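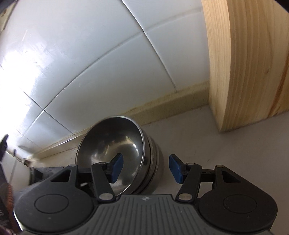

Nested bowls scratch each other, and a paper towel between them fixes it, according to Inna Prokopenko, who left that comment under my July post on cabinet depth. I have tried the paper towel. It works on the scratches and does nothing about the other problem with a nested stack, which is that the bowl I need is usually the one at the bottom.

18 October 2023

Since July I have been keeping a log of what comes out of the kitchen cabinets and what goes back. The log now has 1,178 lines. A line is one item leaving its storage position, with a note if something else had to be moved first. The plates and bowls account for most of the notes.

Steel bowls first. A stack is efficient in floor area and poor in access. Removing the top bowl takes one motion. Removing the bottom bowl takes a lift of everything above it, a place to set that down, and a second lift to put it back. With shallow bowls this is tolerable. With deep ones the walls grip each other, especially if they went away damp, and separating them needs two hands and a twist.

I compared three arrangements:

- **Single stack, sorted by size.** Smallest footprint. Worst retrieval for the large bowls.
- **Two stacks, split by use.** Mixing bowls in one, serving bowls in the other. Takes a second patch of shelf, but most retrievals drop to one motion.
- **Largest bowl stored apart.** The rest stay nested. The large bowl goes wherever there is clear space at a low level, because it is heavy when full and there is no reason to bring it down from a height.

I settled on the third. The large bowl also collects small items if it is left right side up. Mine had clothespins in it within a week. 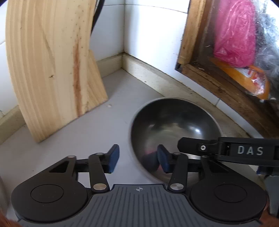

The exception is bread days, when the large bowl is in use from morning on and its storage position is irrelevant. I left those lines in the log but excluded them from the totals.

Plates took longer. I had them in a flat pile in the Zinchenko cabinet, which has one fixed shelf and a second that adjusts in steps of 39 mm. The adjustable shelf is either slightly too low for a hand or high enough to waste the space above the pile. Storing the plates on edge removes the problem. Each plate can be pulled without disturbing its neighbor, and a chipped rim is visible before the plate reaches the table.

Points to check before switching to vertical:

1. Clear height should exceed the plate diameter by 6 mm or more. Less than that and the rim strikes the shelf above on the way out.
2. Scalloped plates do not roll the way round ones do, but they rock. They want a slot with some depth to it.
3. Mixed patterns lean at different angles. Group them by profile and ignore the decoration.
4. Rims with a metallic band should not bear on bare metal wire.

I bought a Flirkex rack for this and returned it. The slots were spaced for thin plates and mine sat proud of the base. A plain wood one from the Hurnitgate market has been fine — nine slots, no coating, slightly uneven feet that I corrected with felt.
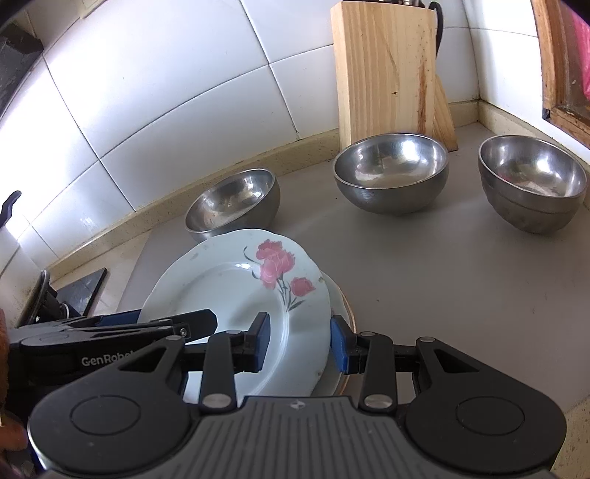 Ivadine wrote in to say that plates on edge chip more than plates in a pile, and that two per slot is asking for it. The first part does not match my log, which shows one chip from the flat pile and none since the change. The second part I accept. Two plates in one slot touch at the rim and move against each other every time the door closes. I had been doubling up the dessert plates to save slots and have stopped.

Remaining items: the lids, which have no good position at all, and the shelf above the rack, which can now come down one step.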